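5 min read

Visual-inertial tracking drops on pale tabletops, handheld gripper recordings
Component: Sukau (pose estimation), stage 2 of the Vikurik pipeline
Opened by: Efraín Llanos
Status: open, workaround in place

Symptom

Stage 2 rejects part of a tabletop episode with "insufficient inliers" and writes a gap into the trajectory. Downstream, the policy dataset builder sees the gap and discards the whole episode. Accelerometer and gyro streams are complete over the same interval. Timestamps are monotonic.

First affected interval starts at frame 2,082 and ends at frame 2,861. On either side of it the tracker holds without trouble.

Reproduced on two machines with the same config hash. Same start frame both times, so thread timing is unlikely.

Step 1 -- Check what the tracker has to work with

Pulled frames from the recording and ran the feature extractor alone, no matching. With the fingers open over bare table, nearly all corners land on the fingers themselves: edges of the tips and the small round holes in the top faces. Those move with the camera and are useless for pose. The finger mask is supposed to remove them. After masking, what is left is the rim of the ribbed white object at the top.
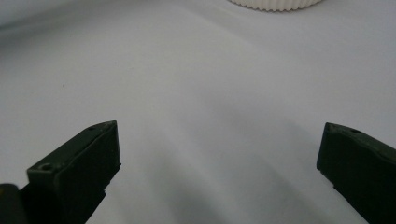
Step 2 -- Check the finger mask

The mask is a static polygon per gripper, drawn with the fingers closed. When the fingers open, both tips move outside it. The extractor then keeps corners on the tips, the matcher finds them in nearly the same place in every frame, and RANSAC settles on a "camera is stationary" solution. The IMU disagrees, the residual check fires, and the frame is rejected. This explains the error text, which had pointed us at lighting for most of a morning.

Redrew the polygon with the fingers fully open. False stationary solutions are gone. The inlier count is now low for the correct reason: the table has almost no texture.

Step 3 -- Lower the detector threshold

FAST threshold from 18 to 10. More corners on the pale surface, but many of them sit on soft shadow edges. The shadows shift with the gripper, so this trades one bad constraint for another. Reverted.

Step 4 -- Compare against a view with more texture

Same table, with a pink detangling brush between the fingers and the slatted basket behind it. The pins and the basket slats both give dense corners. Two things to watch:

a) The pins and slats are repetitive. Descriptor matching confuses neighbors unless the search window is seeded from the IMU prediction. With seeding on, matches look sane.
b) A second gripper is at the top left with strong motion blur. It is outside any static mask. The blur suppresses most corners there, but a slower pass would not be suppressed.
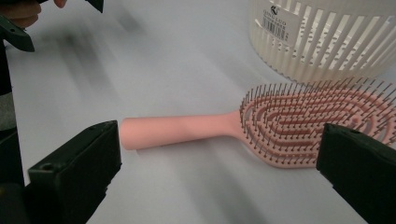 Deisy Yupanqui: On (b), a static polygon can't cover another operator's gripper, so please don't enlarge it to try. Marulanda already has a segmentation head for gripper parts. It was trained on single-gripper footage, so I'd expect it to miss a second one coming in from above, but that is a labeling job and I can queue it. On (a), is IMU seeding on by default in Sukau or only in your branch?

Efraín Llanos: Only in my branch. The flag is seed_from_imu, default false. I'll open a separate change to flip it.

Witold Mazurek: Check the camera-to-IMU time offset before you flip it. With a stale offset the seeded window lands on the wrong slat and you get a confident bad match -- worse than the gap.

Workaround

1. Use the open-finger polygon (config key mask.profile = open).
2. Set seed_from_imu = true only on rigs with a current time offset calibration.
3. Leave the detector threshold at 18.
4. Let the builder split an episode at a gap; do not discard it.

Item 4 needs a review from Rosaura Apaza. The split logic exists but is behind the legacy flag.

Remaining: per-frame mask from Marulanda, offset check at load time, regression clip for the bare-table case.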